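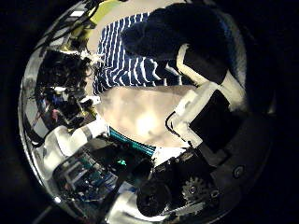
Figure 1. Navy-blue shirt with white vertical stripes.

4. Reviews of small-release comedies

4.1 Material

The review set was drawn from the Inano archive, which holds print and web notices from two regional markets, Jollton and Stenmont. We took 600 reviews of comedies that opened between June and August. A film was included if it had a theatrical run in at least one of the two markets. Stand-up specials, re-releases and festival screenings were left out. Of the 600 reviews, 120 dealt with films that played on a single screen, in most cases the Neves in Stenmont. These 120 are treated here as the small-release group.

Each review was read in full by two coders working separately. They marked every sentence that passed judgment on the film and assigned it to one of five headings: script, performance, direction, taste, or audience. The last heading covers remarks on how other people in the theater reacted. Where the coders disagreed, the sentence was discussed and given a single heading. Plot summary was not coded, although in the shorter reviews it often took up more than half of the text.

4.2 Taste and script

Reviewers of small-release comedies wrote more often about taste than reviewers of wide releases did. In the wide-release group, a weak joke was usually put down to the script. The same kind of joke in a small film was more likely to be called offensive or embarrassing, and the blame tended to fall on the writer-director by name. Part of this difference comes from the films themselves, as many of the small releases were written and directed by one person. It remained when we compared only films with a single writer-director, but the number of such films in the wide-release group was low and the result should be read with care.

Length also mattered. In reviews of under 45 lines, taste was seldom mentioned except in the opening or the final paragraph. Longer reviews spread these remarks through the text and more often quoted the joke being discussed.

4.3 Remarks on the audience

Remarks on the audience were most common in the Jollton papers, where reviewers attended regular evening shows. Stenmont reviewers mostly saw films at a Wednesday morning press screening and had little to report about laughter in the room. We therefore do not compare the two markets under this heading. Within Jollton, a reviewer who noted a laughing audience was still free to dislike the film, and several did so in the same sentence.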